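2020-02-02 - notebook, outreach clinic interpreting, week 3

Quick notes before I forget. Tawhiri clinic again. Raelene on intake, me on the phrase cards, Corey floating. Busy from the start.

34 patients through by close. Most of them speak Spanish at home, a few families speak Ilocano, and we still only have one person who can do Ilocano (Pacita), and she has to leave early. Need to sort that.

Phrase cards v2. The pain scale card is much better with the faces moved to the top. Old one had the numbers first and people just pointed at the middle. The "when did it start" card is still bad. It says "how long" and half of them hear that as how long is the wait. Changed it by hand to "what day did the pain begin" and that went better. Reprint.

Dosing card - problem. "Once daily" next to a drawing of a sun. One man took that to mean only on sunny days, his daughter told us laughing but it's not funny. Take the sun off. Put a clock, or a plate if it's with food. Ask Iraís if she has the old drawings from November.
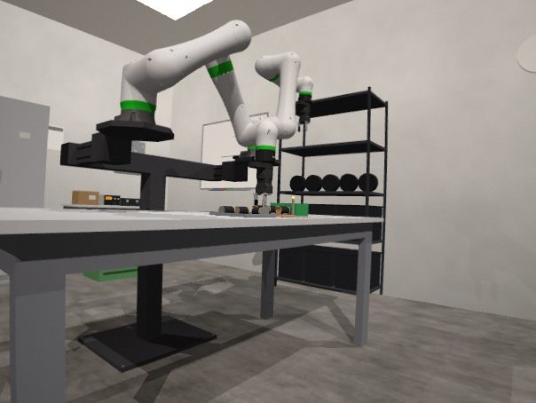 Phone line through Stovo: average wait for a live interpreter was over 40 minutes at the worst part of the morning. Useless for blood pressure checks, OK for the longer consults if you call before the patient sits down. Raelene started dialing at intake and just holding. Works but ties up the handset. We have 3 handsets, one won't hold a charge. Ask for anothr.

Teach-back. I did it with everybody I sat with today. Ask them to tell me the plan in their own words, not "do you understand" (everyone says yes to that, I would too). Two people had the morning and night pills swapped. Caught both, relabeled the bottles, big letters. Corey skipped teach-back when the line got long, we talked about it, fine. Maybe a tick box on the discharge sheet so it doesn't get dropped.

My own Spanish - ok for greetings, symptoms, directions to the bathroom. NOT ok for consent. Got halfway into explaining a biopsy referral and had to stop and wait for the phone. Should have stopped sooner. Rule for me from now on: anything with a signature goes through an interpreter, no matter how long the line is.

Also kids. A girl was translating for her grandmother and it got to questions a kid should not be asking her grandmother. Moved her out to the waiting area with Corey and waited for the line. Grandmother talked a lot more after that. Want this written into the intake sheet, family can help with name and address and that's all.

Showed these notes to the others over coffee, got pushback on the cards.
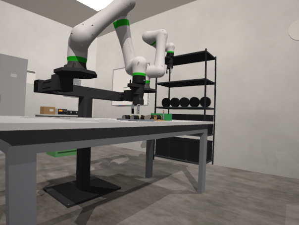 Pacita Saludo: I would drop the written Ilocano side completely for the older patients. Several of them don't read it comfortably, they learned to read in English or Tagalog, and they're too polite to tell you. They nod at the card. Record me saying the lines and play them off a phone. I can do the whole set in an evening.

OK that's better than what I had. Will send her the list tonight. Need to keep the lines short, one question per clip, yes/no or point where we can.

To do
- reprint onset card and dosing card (no sun)
- clip list to Pacita
- handset
- tick box for teach-back
- ask Kane Gilchrist about a second Ilocano speaker, he knew someone at Pillura
- blood pressure cuffs, large size, we ran out agian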